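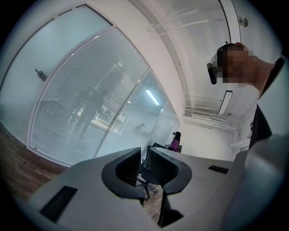

Ozan Ertürk asks whether applicants need their own tools. No. The workshop at Plindby has hand tools, a printer and a soldering bench, and parts are paid for.

We are looking for two people to join the Lakix build, a pair of hand-held grippers with printed marker cubes, made in a shared workshop. The fingers close well enough. Cable strain relief, the marker mounts and the tracking code need work - the last of these most of all.

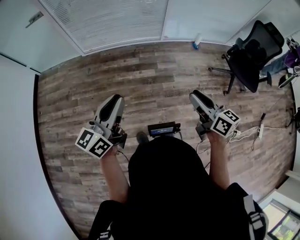 What the work involves

Sessions run for up to 7 hours, mostly standing, with a gripper in each hand. Between sessions you will reprint parts, check calibration and log faults. The current fault list has 38 entries.

What we ask

Basic soldering, some Python, and patience with cables. Experience with fisheye lenses is useful - not required.

How to apply

Send a short note on something you have built to Gladys Mosoti or Botond Szabó at the Plindby front desk by Friday, October 15, 2021.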